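Workshop notebook, Tuesday, October

Start 9:40. Coffee machine is down again. Noting it because it explains my handwriting.

Main job this week is the print of Skukstead, the short one, one reel, the ferry picture. The festival at Oprea wants it for their Sunday matinee slot and has asked three times whether it is "the good version." There is one version. I wrote back that it was the good one.

Wound through by hand before putting it anywhere near the projector. Total length came to 1525 feet on the counter, and the paperwork from the distributor says 1555. So 30 feet are missing, a little under twenty seconds at sound speed. I went looking for where they went. Five splices, four of them old and tidy, one made by somebody who was either in a great hurry or wearing mittens. The mitten splice is in the harbor section, right where the sister turns around on the gangway, and the jump there is what people at Clesidach complained about last spring. They thought it was a stylistic choice. One of them wrote an essay about it.

Remade the bad splice. Lost one frame doing it, so the essay is now very slightly out of date.

Perforation damage on the right side for a few feet after the head leader. Repaired with tape, both sides. Ran it over the rollers twice, slowly, with my thumb on the edge, and felt nothing catch. Hubert, if you project this one, please still watch the first minute and don't wander off to argue with the popcorn people.

11:15. Sound check in the small room. Optical track is noisy in the first couple of minutes and then calms down, which fits the dirt I wiped off the head. There's a hum under the dinner scene that I first blamed on our amplifier. Swapped the exciter lamp, hum still there. Swapped the amplifier input, hum still there. Dug out the old Clesidach disc, and it hums on that too. So the hum belongs to the movie. It's a movie about a refrigerator salesman's family, maybe they wanted it. Leaving it alone.
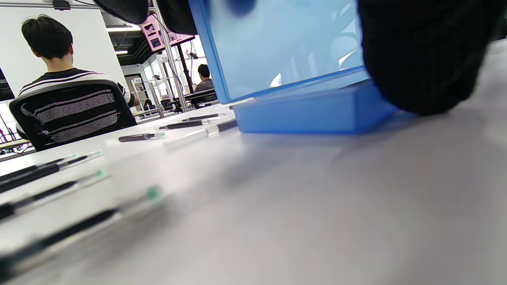
Photo: Hubert Tomaszewski

Afternoon on the subtitles. Oprea's translation came over as one long text file with the timings in a separate spreadsheet, and the two disagree about how many lines there are. The spreadsheet has 200. The text file has fewer, and I found out why: whoever did it merged every short exchange into one line. So the entire quarrel on the stairs, which is two people cutting each other off for a minute, arrives as a single paragraph you'd need a lunch break to read. Split it back up by ear. The joke about the goat is still not funny in English. Tried three versions, kept the shortest on the theory that it'll be over sooner.

Soston called at 3 about their restoration of the other Tomaszewski print (no relation to Hubert, he has asked me to write that down again). They'd like to send us their color reference and have us match Skukstead to it. I said a forty-year-old release print has faded to the color of salmon and will match whatever it likes. They said they would send it anyway. Fine. It can live on the shelf with the other references.

To do before it ships:
Clean both ends again, new head leader, label it in marker that doesn't rub off this time
Ask Oprea what aspect ratio their screen masks to. They answered "wide." Ask again
Write the missing footage on the can so the next person doesn't spend a morning on it
Find the good core. Someone is using it as a pen holder

Watched the last five minutes before packing up, strictly to check focus. The ending on the ferry still works even in salmon. Stayed through the credits, checked focus on those too.

Hubert's note, added 6 pm: I didn't argue with the popcorn people, I corrected them. Also the hum is in F.

Reply: it's closer to F sharp. Bring a tuner tomorrow.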